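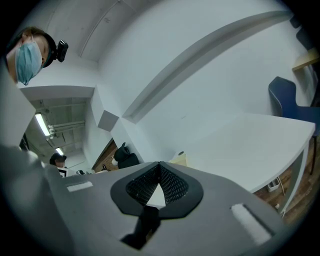
프라우케 아이히호른은 스웨터가 작게 나왔다는 말을 들으면 실 이름보다 먼저 게이지를 낸 편물을 세탁했느냐고 묻는다고 했다. 세탁하지 않았다고 하면 그 편물을 빨아서 말린 뒤 다시 재어 오라고 한다는 것이다. 이 장에서 다루는 내용은 대부분 이 물음과 관계가 있다.

제4장 게이지와 치수

4.1 게이지란 무엇인가

게이지는 일정한 너비와 높이 안에 들어가는 코와 단의 수를 말한다. 대개 가로세로 10센티미터를 기준으로 적는다. 도안에 "28코 38단"이라고 되어 있으면, 도안을 만든 사람이 그 실과 바늘로 메리야스뜨기를 했을 때 가로 10센티미터에 28코, 세로 10센티미터에 38단이 들어갔다는 뜻이다. 무늬뜨기 게이지를 따로 적은 도안도 있다. 이 경우 몸판 대부분을 차지하는 무늬의 게이지를 우선한다.

실 띠지에 적힌 게이지와 도안의 게이지는 서로 다를 수 있다. 띠지의 숫자는 실을 만든 곳에서 권하는 값이고, 도안의 숫자는 그 옷의 치수를 계산하는 데 쓰인 값이다. 옷을 뜰 때는 도안의 숫자를 따른다. 같은 실이라도 숄처럼 성글게 뜨는 것과 양말처럼 촘촘하게 뜨는 것은 게이지가 크게 다르다.

3장에서 살펴본 대로 손의 장력은 사람마다 다르고, 같은 사람도 왕복뜨기와 원형뜨기에서 차이가 난다. 안뜨기가 겉뜨기보다 느슨한 사람이 많다. 원통으로 뜰 옷이라면 시험편도 원형뜨기와 같은 방식으로 떠야 한다.

4.2 코 하나의 차이

그레르코붐(Grerkovum) 스웨터를 예로 들어 계산해 보자. 2007년에 나온 이 도안은 완성 가슴둘레가 104센티미터이고, 앞판과 뒤판의 너비가 같다. 뒤판은 진동 아래에서 145코이며 도안 게이지는 10센티미터에 28코이다. 시접 코는 계산을 간단히 하기 위해 무시한다.

도안대로 뜬 경우
145 ÷ 2.8 = 51.8(센티미터)

반올림하면 52센티미터이고, 두 판을 합하면 104센티미터가 된다. 이제 뜨는 사람의 손이 조금 조여서 10센티미터에 30코가 나왔다고 하자.

게이지가 30코인 경우
145 ÷ 3.0 = 48.3(센티미터)

앞뒤를 합하면 96.7센티미터이다. 도안의 치수보다 7센티미터 넘게 작아지므로 한 치수 아래의 옷이 된다. 10센티미터에서 두 코 차이라고 하면 대수롭지 않게 들리지만, 몸판 전체에서는 이만큼 쌓인다. 굵은 실에서는 한 코가 차지하는 너비가 더 크기 때문에 같은 두 코 차이라도 결과가 더 크게 벌어진다.

단수의 차이는 비교적 고치기 쉽다. 몸판 길이를 "몇 센티미터가 될 때까지"로 적은 도안이라면 자로 재면서 뜨면 된다. 다만 래글런이나 둥근 요크처럼 단마다 코를 늘리고 줄이는 부분에서는 단 게이지가 진동의 깊이를 결정한다. 이 문제는 7장에서 따로 다룬다.

4.3 시험편 뜨기

시험편은 재려는 범위보다 넉넉하게 뜬다. 가장자리 코는 가운데 코와 크기가 다르므로 측정에 넣지 않는다. 가로세로 15센티미터 정도면 대부분의 실에 충분하다. 위아래와 양옆에 가터뜨기를 몇 단, 몇 코 두르면 편물이 말리지 않아 재기 편하다.

순서는 다음과 같다.

도안에 적힌 굵기의 바늘로 코를 잡는다. 바늘의 재질도 옷을 뜰 때와 같게 한다. 대바늘을 금속에서 대나무로 바꾸기만 해도 게이지가 달라지는 사람이 있다.
평소 속도로 뜬다.
느슨하게 코막음을 한다.
완성한 옷을 세탁할 방법 그대로 세탁한다. 손세탁할 옷이면 미지근한 물에 담갔다가 수건으로 눌러 물기를 뺀다.
평평한 곳에 펴서 완전히 말린다. 핀으로 당겨 고정하지 않는다. 레이스는 예외이며 9장의 방법을 따른다.
마른 뒤에 가운데 부분을 잰다.

세탁 전의 숫자도 적어 둔다. 뜨는 도중에 편물을 재어 볼 때는 세탁 전 게이지와 비교해야 하기 때문이다. 로르카우(Lorkau) 편물 교실의 수강생들이 쓰는 공책에는 실 이름, 바늘 호수, 세탁 전 게이지, 세탁 후 게이지를 나란히 적는 칸이 있다. 형식은 자유롭게 정해도 되지만 이 네 항목은 빠뜨리지 않도록 한다.

측정할 때는 천으로 된 줄자보다 단단한 자가 낫다. 자를 코의 줄에 맞추어 놓고 10센티미터 안의 코를 센다. 반 코도 센다. 29코 반을 29코로 적으면 몸판 전체에서 한 코 이상의 너비가 어긋난다. 위치를 바꾸어 세 군데를 재고 평균을 낸다.

4.4 게이지가 맞지 않을 때

코가 도안보다 많으면 바늘을 한 호 굵은 것으로, 적으면 한 호 가는 것으로 바꾸어 시험편을 다시 뜬다. 손에 힘을 주거나 빼서 맞추려는 방법은 권하지 않는다. 시험편에서는 맞더라도 몸판을 뜨는 동안 원래의 손으로 돌아간다.

바늘을 바꾸어도 두 호 안에서 맞지 않으면 실이 도안에 적합한지 살펴본다. 예를 들어 보스타노(Vostano) 모사처럼 꼬임이 약한 실은 세탁 뒤에 부풀어 코 사이를 메운다. 이런 실을 꼬임이 강한 실 대신 쓰면 코 수는 맞아도 편물의 두께와 늘어지는 정도가 달라진다. 시험편을 손에 걸쳐 보고 옷감으로서 마음에 드는지도 판단해야 한다.

코 게이지는 맞는데 단 게이지가 맞지 않는 일은 흔하다. 이때는 코 게이지를 우선하고 단수를 다시 계산한다.

연습 문제

가. 도안 게이지가 10센티미터에 20코이고 몸판이 110코이다. 자신의 게이지가 22코일 때 몸판의 너비를 구하시오.
나. 가지고 있는 실로 시험편을 뜨고 세탁 전과 세탁 후의 게이지를 비교하시오.
다. 나에서 얻은 세탁 후 게이지로 너비 52센티미터의 뒤판에 필요한 코 수를 구하시오.

다음 절에서는 기성복의 치수를 재어 여유분을 정하는 방법을 설명한다. 잘 맞는 스웨터 한 벌을 준비해 둔다.

손뜨개 교본 > 제1부 기초 > 제4장 게이지와 치수

이전 장 | 차례 | 다음 장 | 용어 풀이 | 찾아보기

아커만(Ackermann) 출판부 · 문의 · 무단 전재 금지 · 맨 위로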